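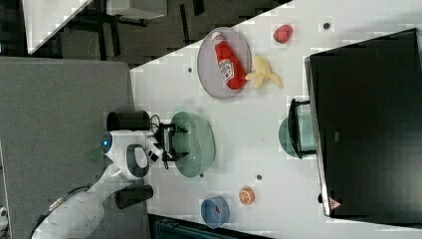 Vittoria Martinelli has been buying food for a living long enough to distrust the word "natural," and she would like you to distrust it too. For 12 years she wrote purchasing contracts for Gestier, a regional chain of lunch counters, and she now teaches evening classes on reading labels. Her subject when we spoke was condiments. A ketchup bottle, she says, carries more lettering than most people read in a day: a red bottle, a white label, logos and print packed onto it, and all of it looked at for less time than it takes to get the cap off.

"People think the front of the label is information," she said. "It's advertising. The information is on the back, in the smallest type they can get away with."

I asked if that was a little harsh. Plenty of shoppers do turn the bottle over. "Some do," she said. "They look at calories and put it back. Ask them what the serving size was."

The serving size is her favorite complaint. She once compared a sauce sold under the Penudia name with a rival called Testa, and found that the one that seemed to have less sugar had only picked a smaller spoon. I had heard this kind of story before and wanted to know if it changed what anybody bought. She was slow to answer. "At Gestier, no. We bought on price. I'd write a memo, and we bought on price."

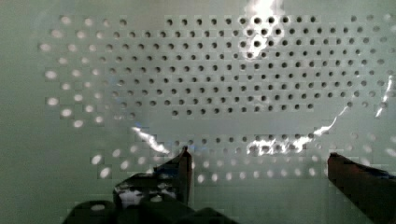

Page last changed: Monday, June 15, 2020

That left me wondering what her classes are for. She gets 30 people in a good term, and she admits most of them already cook at home and already worry about salt. The ones she would like to reach don't sign up. Her answer is that a class is cheap and a label law is slow, and that she would take both.

I am less sure about the law. Labels have been getting longer for years, and I can't say my own shopping has improved. When I put this to her she laughed – the only time she did – and said I was probably a bad shopper.

She also has no patience for the apps that promise to read a package for you. She tried one called Nonent on the jars in her kitchen last December. "It gave my mustard a yellow face," she said. "What am I supposed to do with a yellow face?"

I asked what she keeps in her own refrigerator. Store-brand ketchup, she said, the cheapest one. She has read the back of it and she buys it anyway.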